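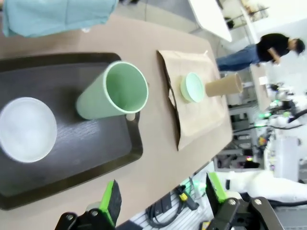
Brendan Keane was halfway through a plate of eggs when his phone started buzzing, and he turned it face down on the table. By then the story was 3 hours old. He and Dardo Echeverría, his co-star for 71 episodes of the river drama Kuninness, had got married in July in front of eight guests, and not one of them had said a word for most of a month.

"My sister cracked," Keane says. "She put up a photo of her shoes and somebody recognized the dock."

The dock belongs to the lodge where Kuninness filmed its summer scenes. Fans of the show know it well. It's where Keane's character, the float plane pilot Walt Didenko, spent most of the second season refusing to speak to Echeverría's, a fish biologist sent up from the city to close the hatchery. The two men were enemies on screen until the final year. Off screen they shared a rented house near the set, along with a sound recordist and a dog called Koda, and were friends long before they were a couple.

Echeverría is the quieter of the two. He grew up speaking Spanish at home and learned most of his English from hockey broadcasts, and he still drops a bit of play-by-play into conversation when he's nervous. He did it during the vows. Keane won't repeat the line, but he says the officiant had to stop and start over.

They had planned a bigger wedding. A hall was booked and a caterer paid, and the guest list had grown to include people neither of them had seen since theatre school. In the spring Echeverría's father had heart surgery and was told not to fly. The couple gave up the hall, lost the deposit, and moved everything to the lodge, a day's drive from his parents' place. His father made the trip lying down in the back of a van and walked to his chair on the dock.

The ceremony took place at four in the afternoon. Lunch had been trout and potato salad, and there was no band. Keane wore a grey suit from an old awards night with the trousers let out. Echeverría's jacket was new, a dark green one he'd bought the week before, and he left the price tag in the pocket in case he wanted to take it back. Koda, now twelve and mostly deaf, slept through the whole thing under a bench.

Neither of them has much good to say about the attention since. A gossip site reported that they had eloped after a fight with the producers, which both deny. Another said they'd sold the pictures. There are no professional pictures. Echeverría's mother took a few on her phone, and they are staying on her phone.

Work has started up again for both. Keane is in rehearsal for Gudent, a two-hander about a dentist and the brother he hasn't paid back, which opens in the fall. He has 8 weeks to learn it and was muttering lines between bites at breakfast. Echeverría is directing for the first time, a short film shot at the same lake, and he'll be away for most of the run.

They have talked about a party for everyone who was struck off the first guest list. Keane wants to hold it after the play closes. Echeverría would like to wait until his father can dance.

The sister has been forgiven, more or less. She's been asked to bring the cake, and to leave her phone in the car.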